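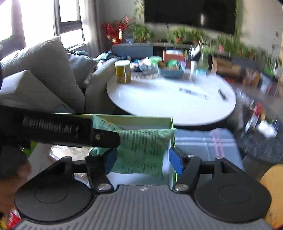 New practice rules for collecting robot training data in private homes take effect in May, the trade group Leter said. The rules cover work done with hand-held grippers, which people carry through ordinary chores so that robot arms can later be taught the same motions.

The document runs to 47 pages and replaces a set of notes that member firms had been using on their own terms. It applies to any recording made in a lived-in home, including rentals and shared apartments. Offices, warehouses and purpose-built test kitchens are covered by an older text that stays in force.

Under the new rules, a firm must have written consent from every adult living in the home before the first recording. Consent given by one member of a household no longer counts for the others. Residents may withdraw within six weeks and have their recordings deleted, and the firm must confirm the deletion in writing.

Operators must also walk through each room with a resident before starting. Mail, prescriptions, family photos and screens showing personal information are to be put away or covered. Windows that look onto a neighbor's property should have the curtains drawn if the light allows it.

"Most of the complaints we looked at came down to things left lying on a table or a shelf," said Ginette Huet, who led the drafting group. "A walk-through takes a few minutes and it should have been required from the start."

A separate chapter deals with the tools. Grippers must be wiped down between homes, and the finger pads replaced when they show cuts or lose their grip. Pivots and screws are to be checked at the start of each shift. Operators may not pick up knives, medicine, lit candles or open containers of hot liquid. Packaged food can be handled if it stays sealed, and anything damaged has to be paid for by the firm.

Shifts are limited to two hours without a break. The earlier notes gave no limit, and wrist and shoulder strain was the most common problem reported by operators in the group's survey.

Melnychuk, which records in 500 homes, said it already meets most of the requirements but will have to change its consent forms. Zachary MacDonald, the company's head of field work, said the six-week withdrawal period would slow down delivery to customers.

"We will hold the recordings back until the period is over," MacDonald said. "It costs us storage and it costs us time. We can live with it."

Rusell, a smaller firm, asked for a longer changeover and did not get one. Its operations manager, Sandrine Collet, said the company would stop taking on new homes in April while it retrains its staff.

Firms that break the rules can be suspended from Leter's member register. There are no fines. Gaspard Deschamps, who speaks for a tenants' association and commented on two drafts, said that was too weak and that residents should be able to bring complaints to an outside body.

Leter said it will review the complaints process after the first year. The full text is available to members now and will be posted publicly when the rules take effect.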